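Narrow tips or wide pads for picking up cloth?
Posted in Grippers and end tools, April 2022

Godelieve Jansen
Trying to choose between two sets of fingers for a two-jaw gripper and going round in circles. Job is picking up a small cloth by one corner and laying it flat. I've got the Lollura narrow tips (taper nearly to a point) and the Schouten wide pads, silicone faced. Same arm, same wrist camera, same controller for both.

Ran 100 picks with each. Narrow tips got it 53 times. Wide pads did better on the count but they grab a great fistful, so the cloth comes up bunched and I can't lay it out after. Narrow ones get the corner or they get nothing at all.

Also the tips are looking scruffy, coating gone in places. Does that matter for grip? And should I be closing harder? Don't want to buy a third set if it's just my settings.

Wrist view with the narrow tips closed on the teal cloth, near the corner:

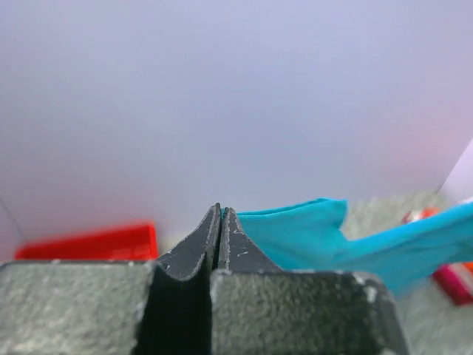

2 replies

Vavimside
Keep the narrow ones. You want a corner, and pads will never give you just a corner.

Look at where they've got hold of it. Tips are right up together with only a sliver of teal showing between the points. Fine if it stays there but there's not much cloth in the bite, so a small error in height and you miss. I'd go lower before I'd go harder. Drop the close height a bit at a time, do 7 or so picks at each, write it down, stop when the tips start catching the table. Then do your hundred again at the best one.

Scuffs on the outside I wouldn't worry about. What matters is the inside faces where they meet. I can't see those with the jaws shut so open them up and run a fingernail down. If its smooth and shiny, thin strip of rubber on one side only. One side! Both sides and mine woudn't close flush.

Other thing, your camera. The gripper takes up the whole bottom of the view and the far end of the cloth is soft. If you're finding the corner from that same camera, find it from higher up, then come down and don't trust it for the last bit. Cost me most of September to work that out.

Stetcombe
pads are better imo, had the Schouten ones for ages and never drop anything. 900 picks on towels no bother. Just shake the cloth out after

Godelieve Jansen
Thanks both. Shaking it out isn't an option, no room. Going lower tonight, rubber strip after if that's not enough. Controller only lets me set height in whole millimetres, hopefully that's fine enough.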